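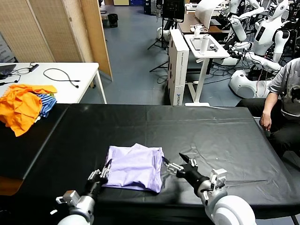 *Fig. 4 – A folded lavender shirt on the covered table*

Righto, pressing and packing on the Nimley steamer. I've put 717 shirts through mine for the market stall, so this is how I set it up at home.

1. Fill the tank to the 20 mark with cold water.
2. Switch on at the wall and wait for the green light.
3. Hang the shirt, do up the top button and steam from the collar down.

**Caution:** keep your free hand behind the glove – I've still got a mark from May!

4. Let the shirt cool on the hanger for 30 minutes, then fold it on a covered table. 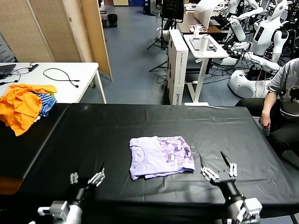 ## Emptying the tank

1. Unplug it and leave it until the base is cool.
2. Twist the Willden cap to the left (it's stiff, so use a tea towel) and tip the water into the laundry tub.

Sơn Bạch leaves her cap off overnight and I've started doing the same, mostly because the tank smells better for it.

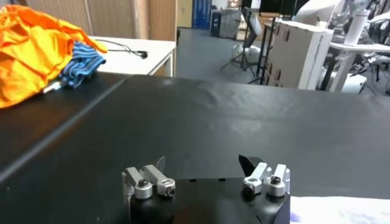 If you're on bore water, descale every fortnight. I use the Ganlow sachets, one per tank, and run the steam until it's empty.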